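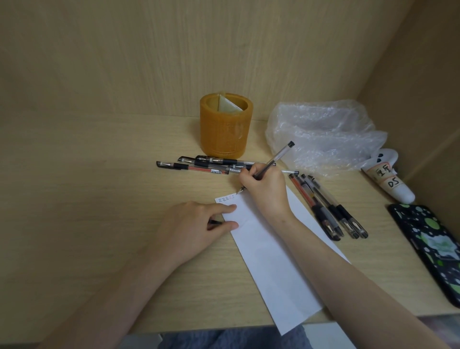

A pen holder, with three gel pens lying in front of it.

Popular Music and Its Industries
Handout 6: How a local sound gets sold abroad
Revised 22 July 2024

Last week we left the dance single at the edge of its home town, doing well in taxis and badly on paper. This week it goes abroad. Please read the Plumolano case before the seminar. It is four pages long and two of those are a contract, so you have less of an excuse than usual.

1. What counts as "breaking"

The music press will tell you that a style has broken internationally about once every eighteen months, often the same style. For this course we need something firmer. A scene has broken abroad when people outside it pay for it repeatedly, and when at least part of that money finds its way home. The second half of the definition is where most of the reading list lives.

Watch for three different things being called by one name: a song travelling, a performer travelling, and a style travelling. A song can go round the world while its singer is still waiting on a visa. A style can turn up in a foreign advert with no one from the original scene on the invoice.

2. The case: Plumolano

Plumolano is a slow, bass-heavy club style that grew up around the harbour district of Pirkov. Early tracks were passed between phones and played at weddings, where the older guests are said to have left promptly. The small label Lepik began putting them out properly in October, pressing 100 copies of its first compilation. It sold 82 — the rest went to relatives.

The streaming distributor Travomix then placed one track on a workout playlist. The track had been written as a lament. It went from 2282 plays a week to a figure the label refused to believe and asked to have checked. Festival bookers rang within the month, wanting "something like that, but shorter".

Points to note as you read:

The playlist editor had never heard of Pirkov and filed the track under "tropical". Pirkov has sleet for five months of the year.

The singer was credited as a featured guest on her own song. This was a form-filling error, and it took longer to correct than the song took to record.

Lepik's first royalty statement covered 2818 separate lines and came to less than the cost of having it explained.

3. Prizes

Awards matter, though seldom for the reasons given in acceptance speeches. An overseas prize raises a performer's fee at home, often before it raises it anywhere else. It gives local radio permission to play what its listeners already own. It also creates a spokesperson, and the rest of the scene may have views on who was picked.

Look closely at category names. "Best International" and "Best Newcomer" both describe where the judges are sitting. A newcomer may well have ten years of records behind her.

4. Terms you will be expected to use correctly

Master: the recording itself, and the thing everyone wishes they had kept.
Publishing: rights in the composition. Separate from the master, whatever your band told you.
Advance: money paid early, to be earned back from royalties. It should never be called a gift in an essay, and I have seen it done.
Recoupment: the process of earning it back. Bring patience.
Crossover: success with a second audience. Say which audience. "The mainstream" will be returned to you with a question mark beside it.

5. For the seminar

Come ready to argue one side of the following: Lepik should have turned down the playlist placement. People who like the label tend to say yes, and people who have run one tend to say no.

Bring one song that reached you from a scene you know nothing else about. Find out who wrote it, who owns the recording and where it was first popular. If you cannot find out, bring a note of where you looked.

6. Written work

The essay is 2000 words, excluding the bibliography and including the footnotes, where some of you have been hiding. Choose a performer or a label, but not both. Lyrics quoted at length do count towards the total — choruses included, each time.

Drafts may be shown to me during office hours up to one week before the deadline. After that I will be reading everyone else's.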